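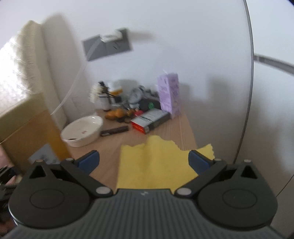

Athlète du mois au lycée : vos votes ?

Forum des parents et anciens, section Sport scolaire

zofie_k
Bon, le journal du lycée relance le portrait de l'athlète du mois. Trois noms : Silvia Procházka (demi-fond), Illia Levchenko (hand), Jarmila Vlček (natation). Vote jusqu'au 8 mars 2024, sur la page du journal. Moi c'est Silvia, sans hésiter.

tumen16
Levchenko. Capitaine depuis septembre, 16 buts au tournoi Santoro, et il entraine les petits le mercredi

Urley
Toujours les sports co... Jarmila nage à 6h du mat avant les cours. Personne au bord du bassin pour l'applaudir.

tumen16
@Urley relis la liste, y a UN sport co sur trois

Urley
Je parle des années d'avant. Hand, basket, hand, foot. Va voir les archives.

vpesek
Ancien élève ici. De mon temps c'était la rédaction qui choisissait, pas un vote en ligne. L'an dernier 1486 votes pour 991 élèves, faut m'expliquer.

zofie_k
Les parents votent aussi Vilém, c'est marqué dans le règlement. Et les anciens, donc toi

vpesek
Ah. Pas vu. N'empêche, celui qui a le plus de cousins gagne.

tumen16
mdr pas faux. Mais la rédac peut pas juger non plus, la moitié est dans l'équipe de hand

Urley
Donc on est d'accord, Jarmila

tumen16
non

zofie_k
Quelqu'un sait si le portrait sort en papier ou juste sur le site ? Ma mère voudrait le garder si c'est Silvia.

vpesek
Les deux je crois. Papier au CDI, la semaine d'après. Bon, j'ai voté Procházka.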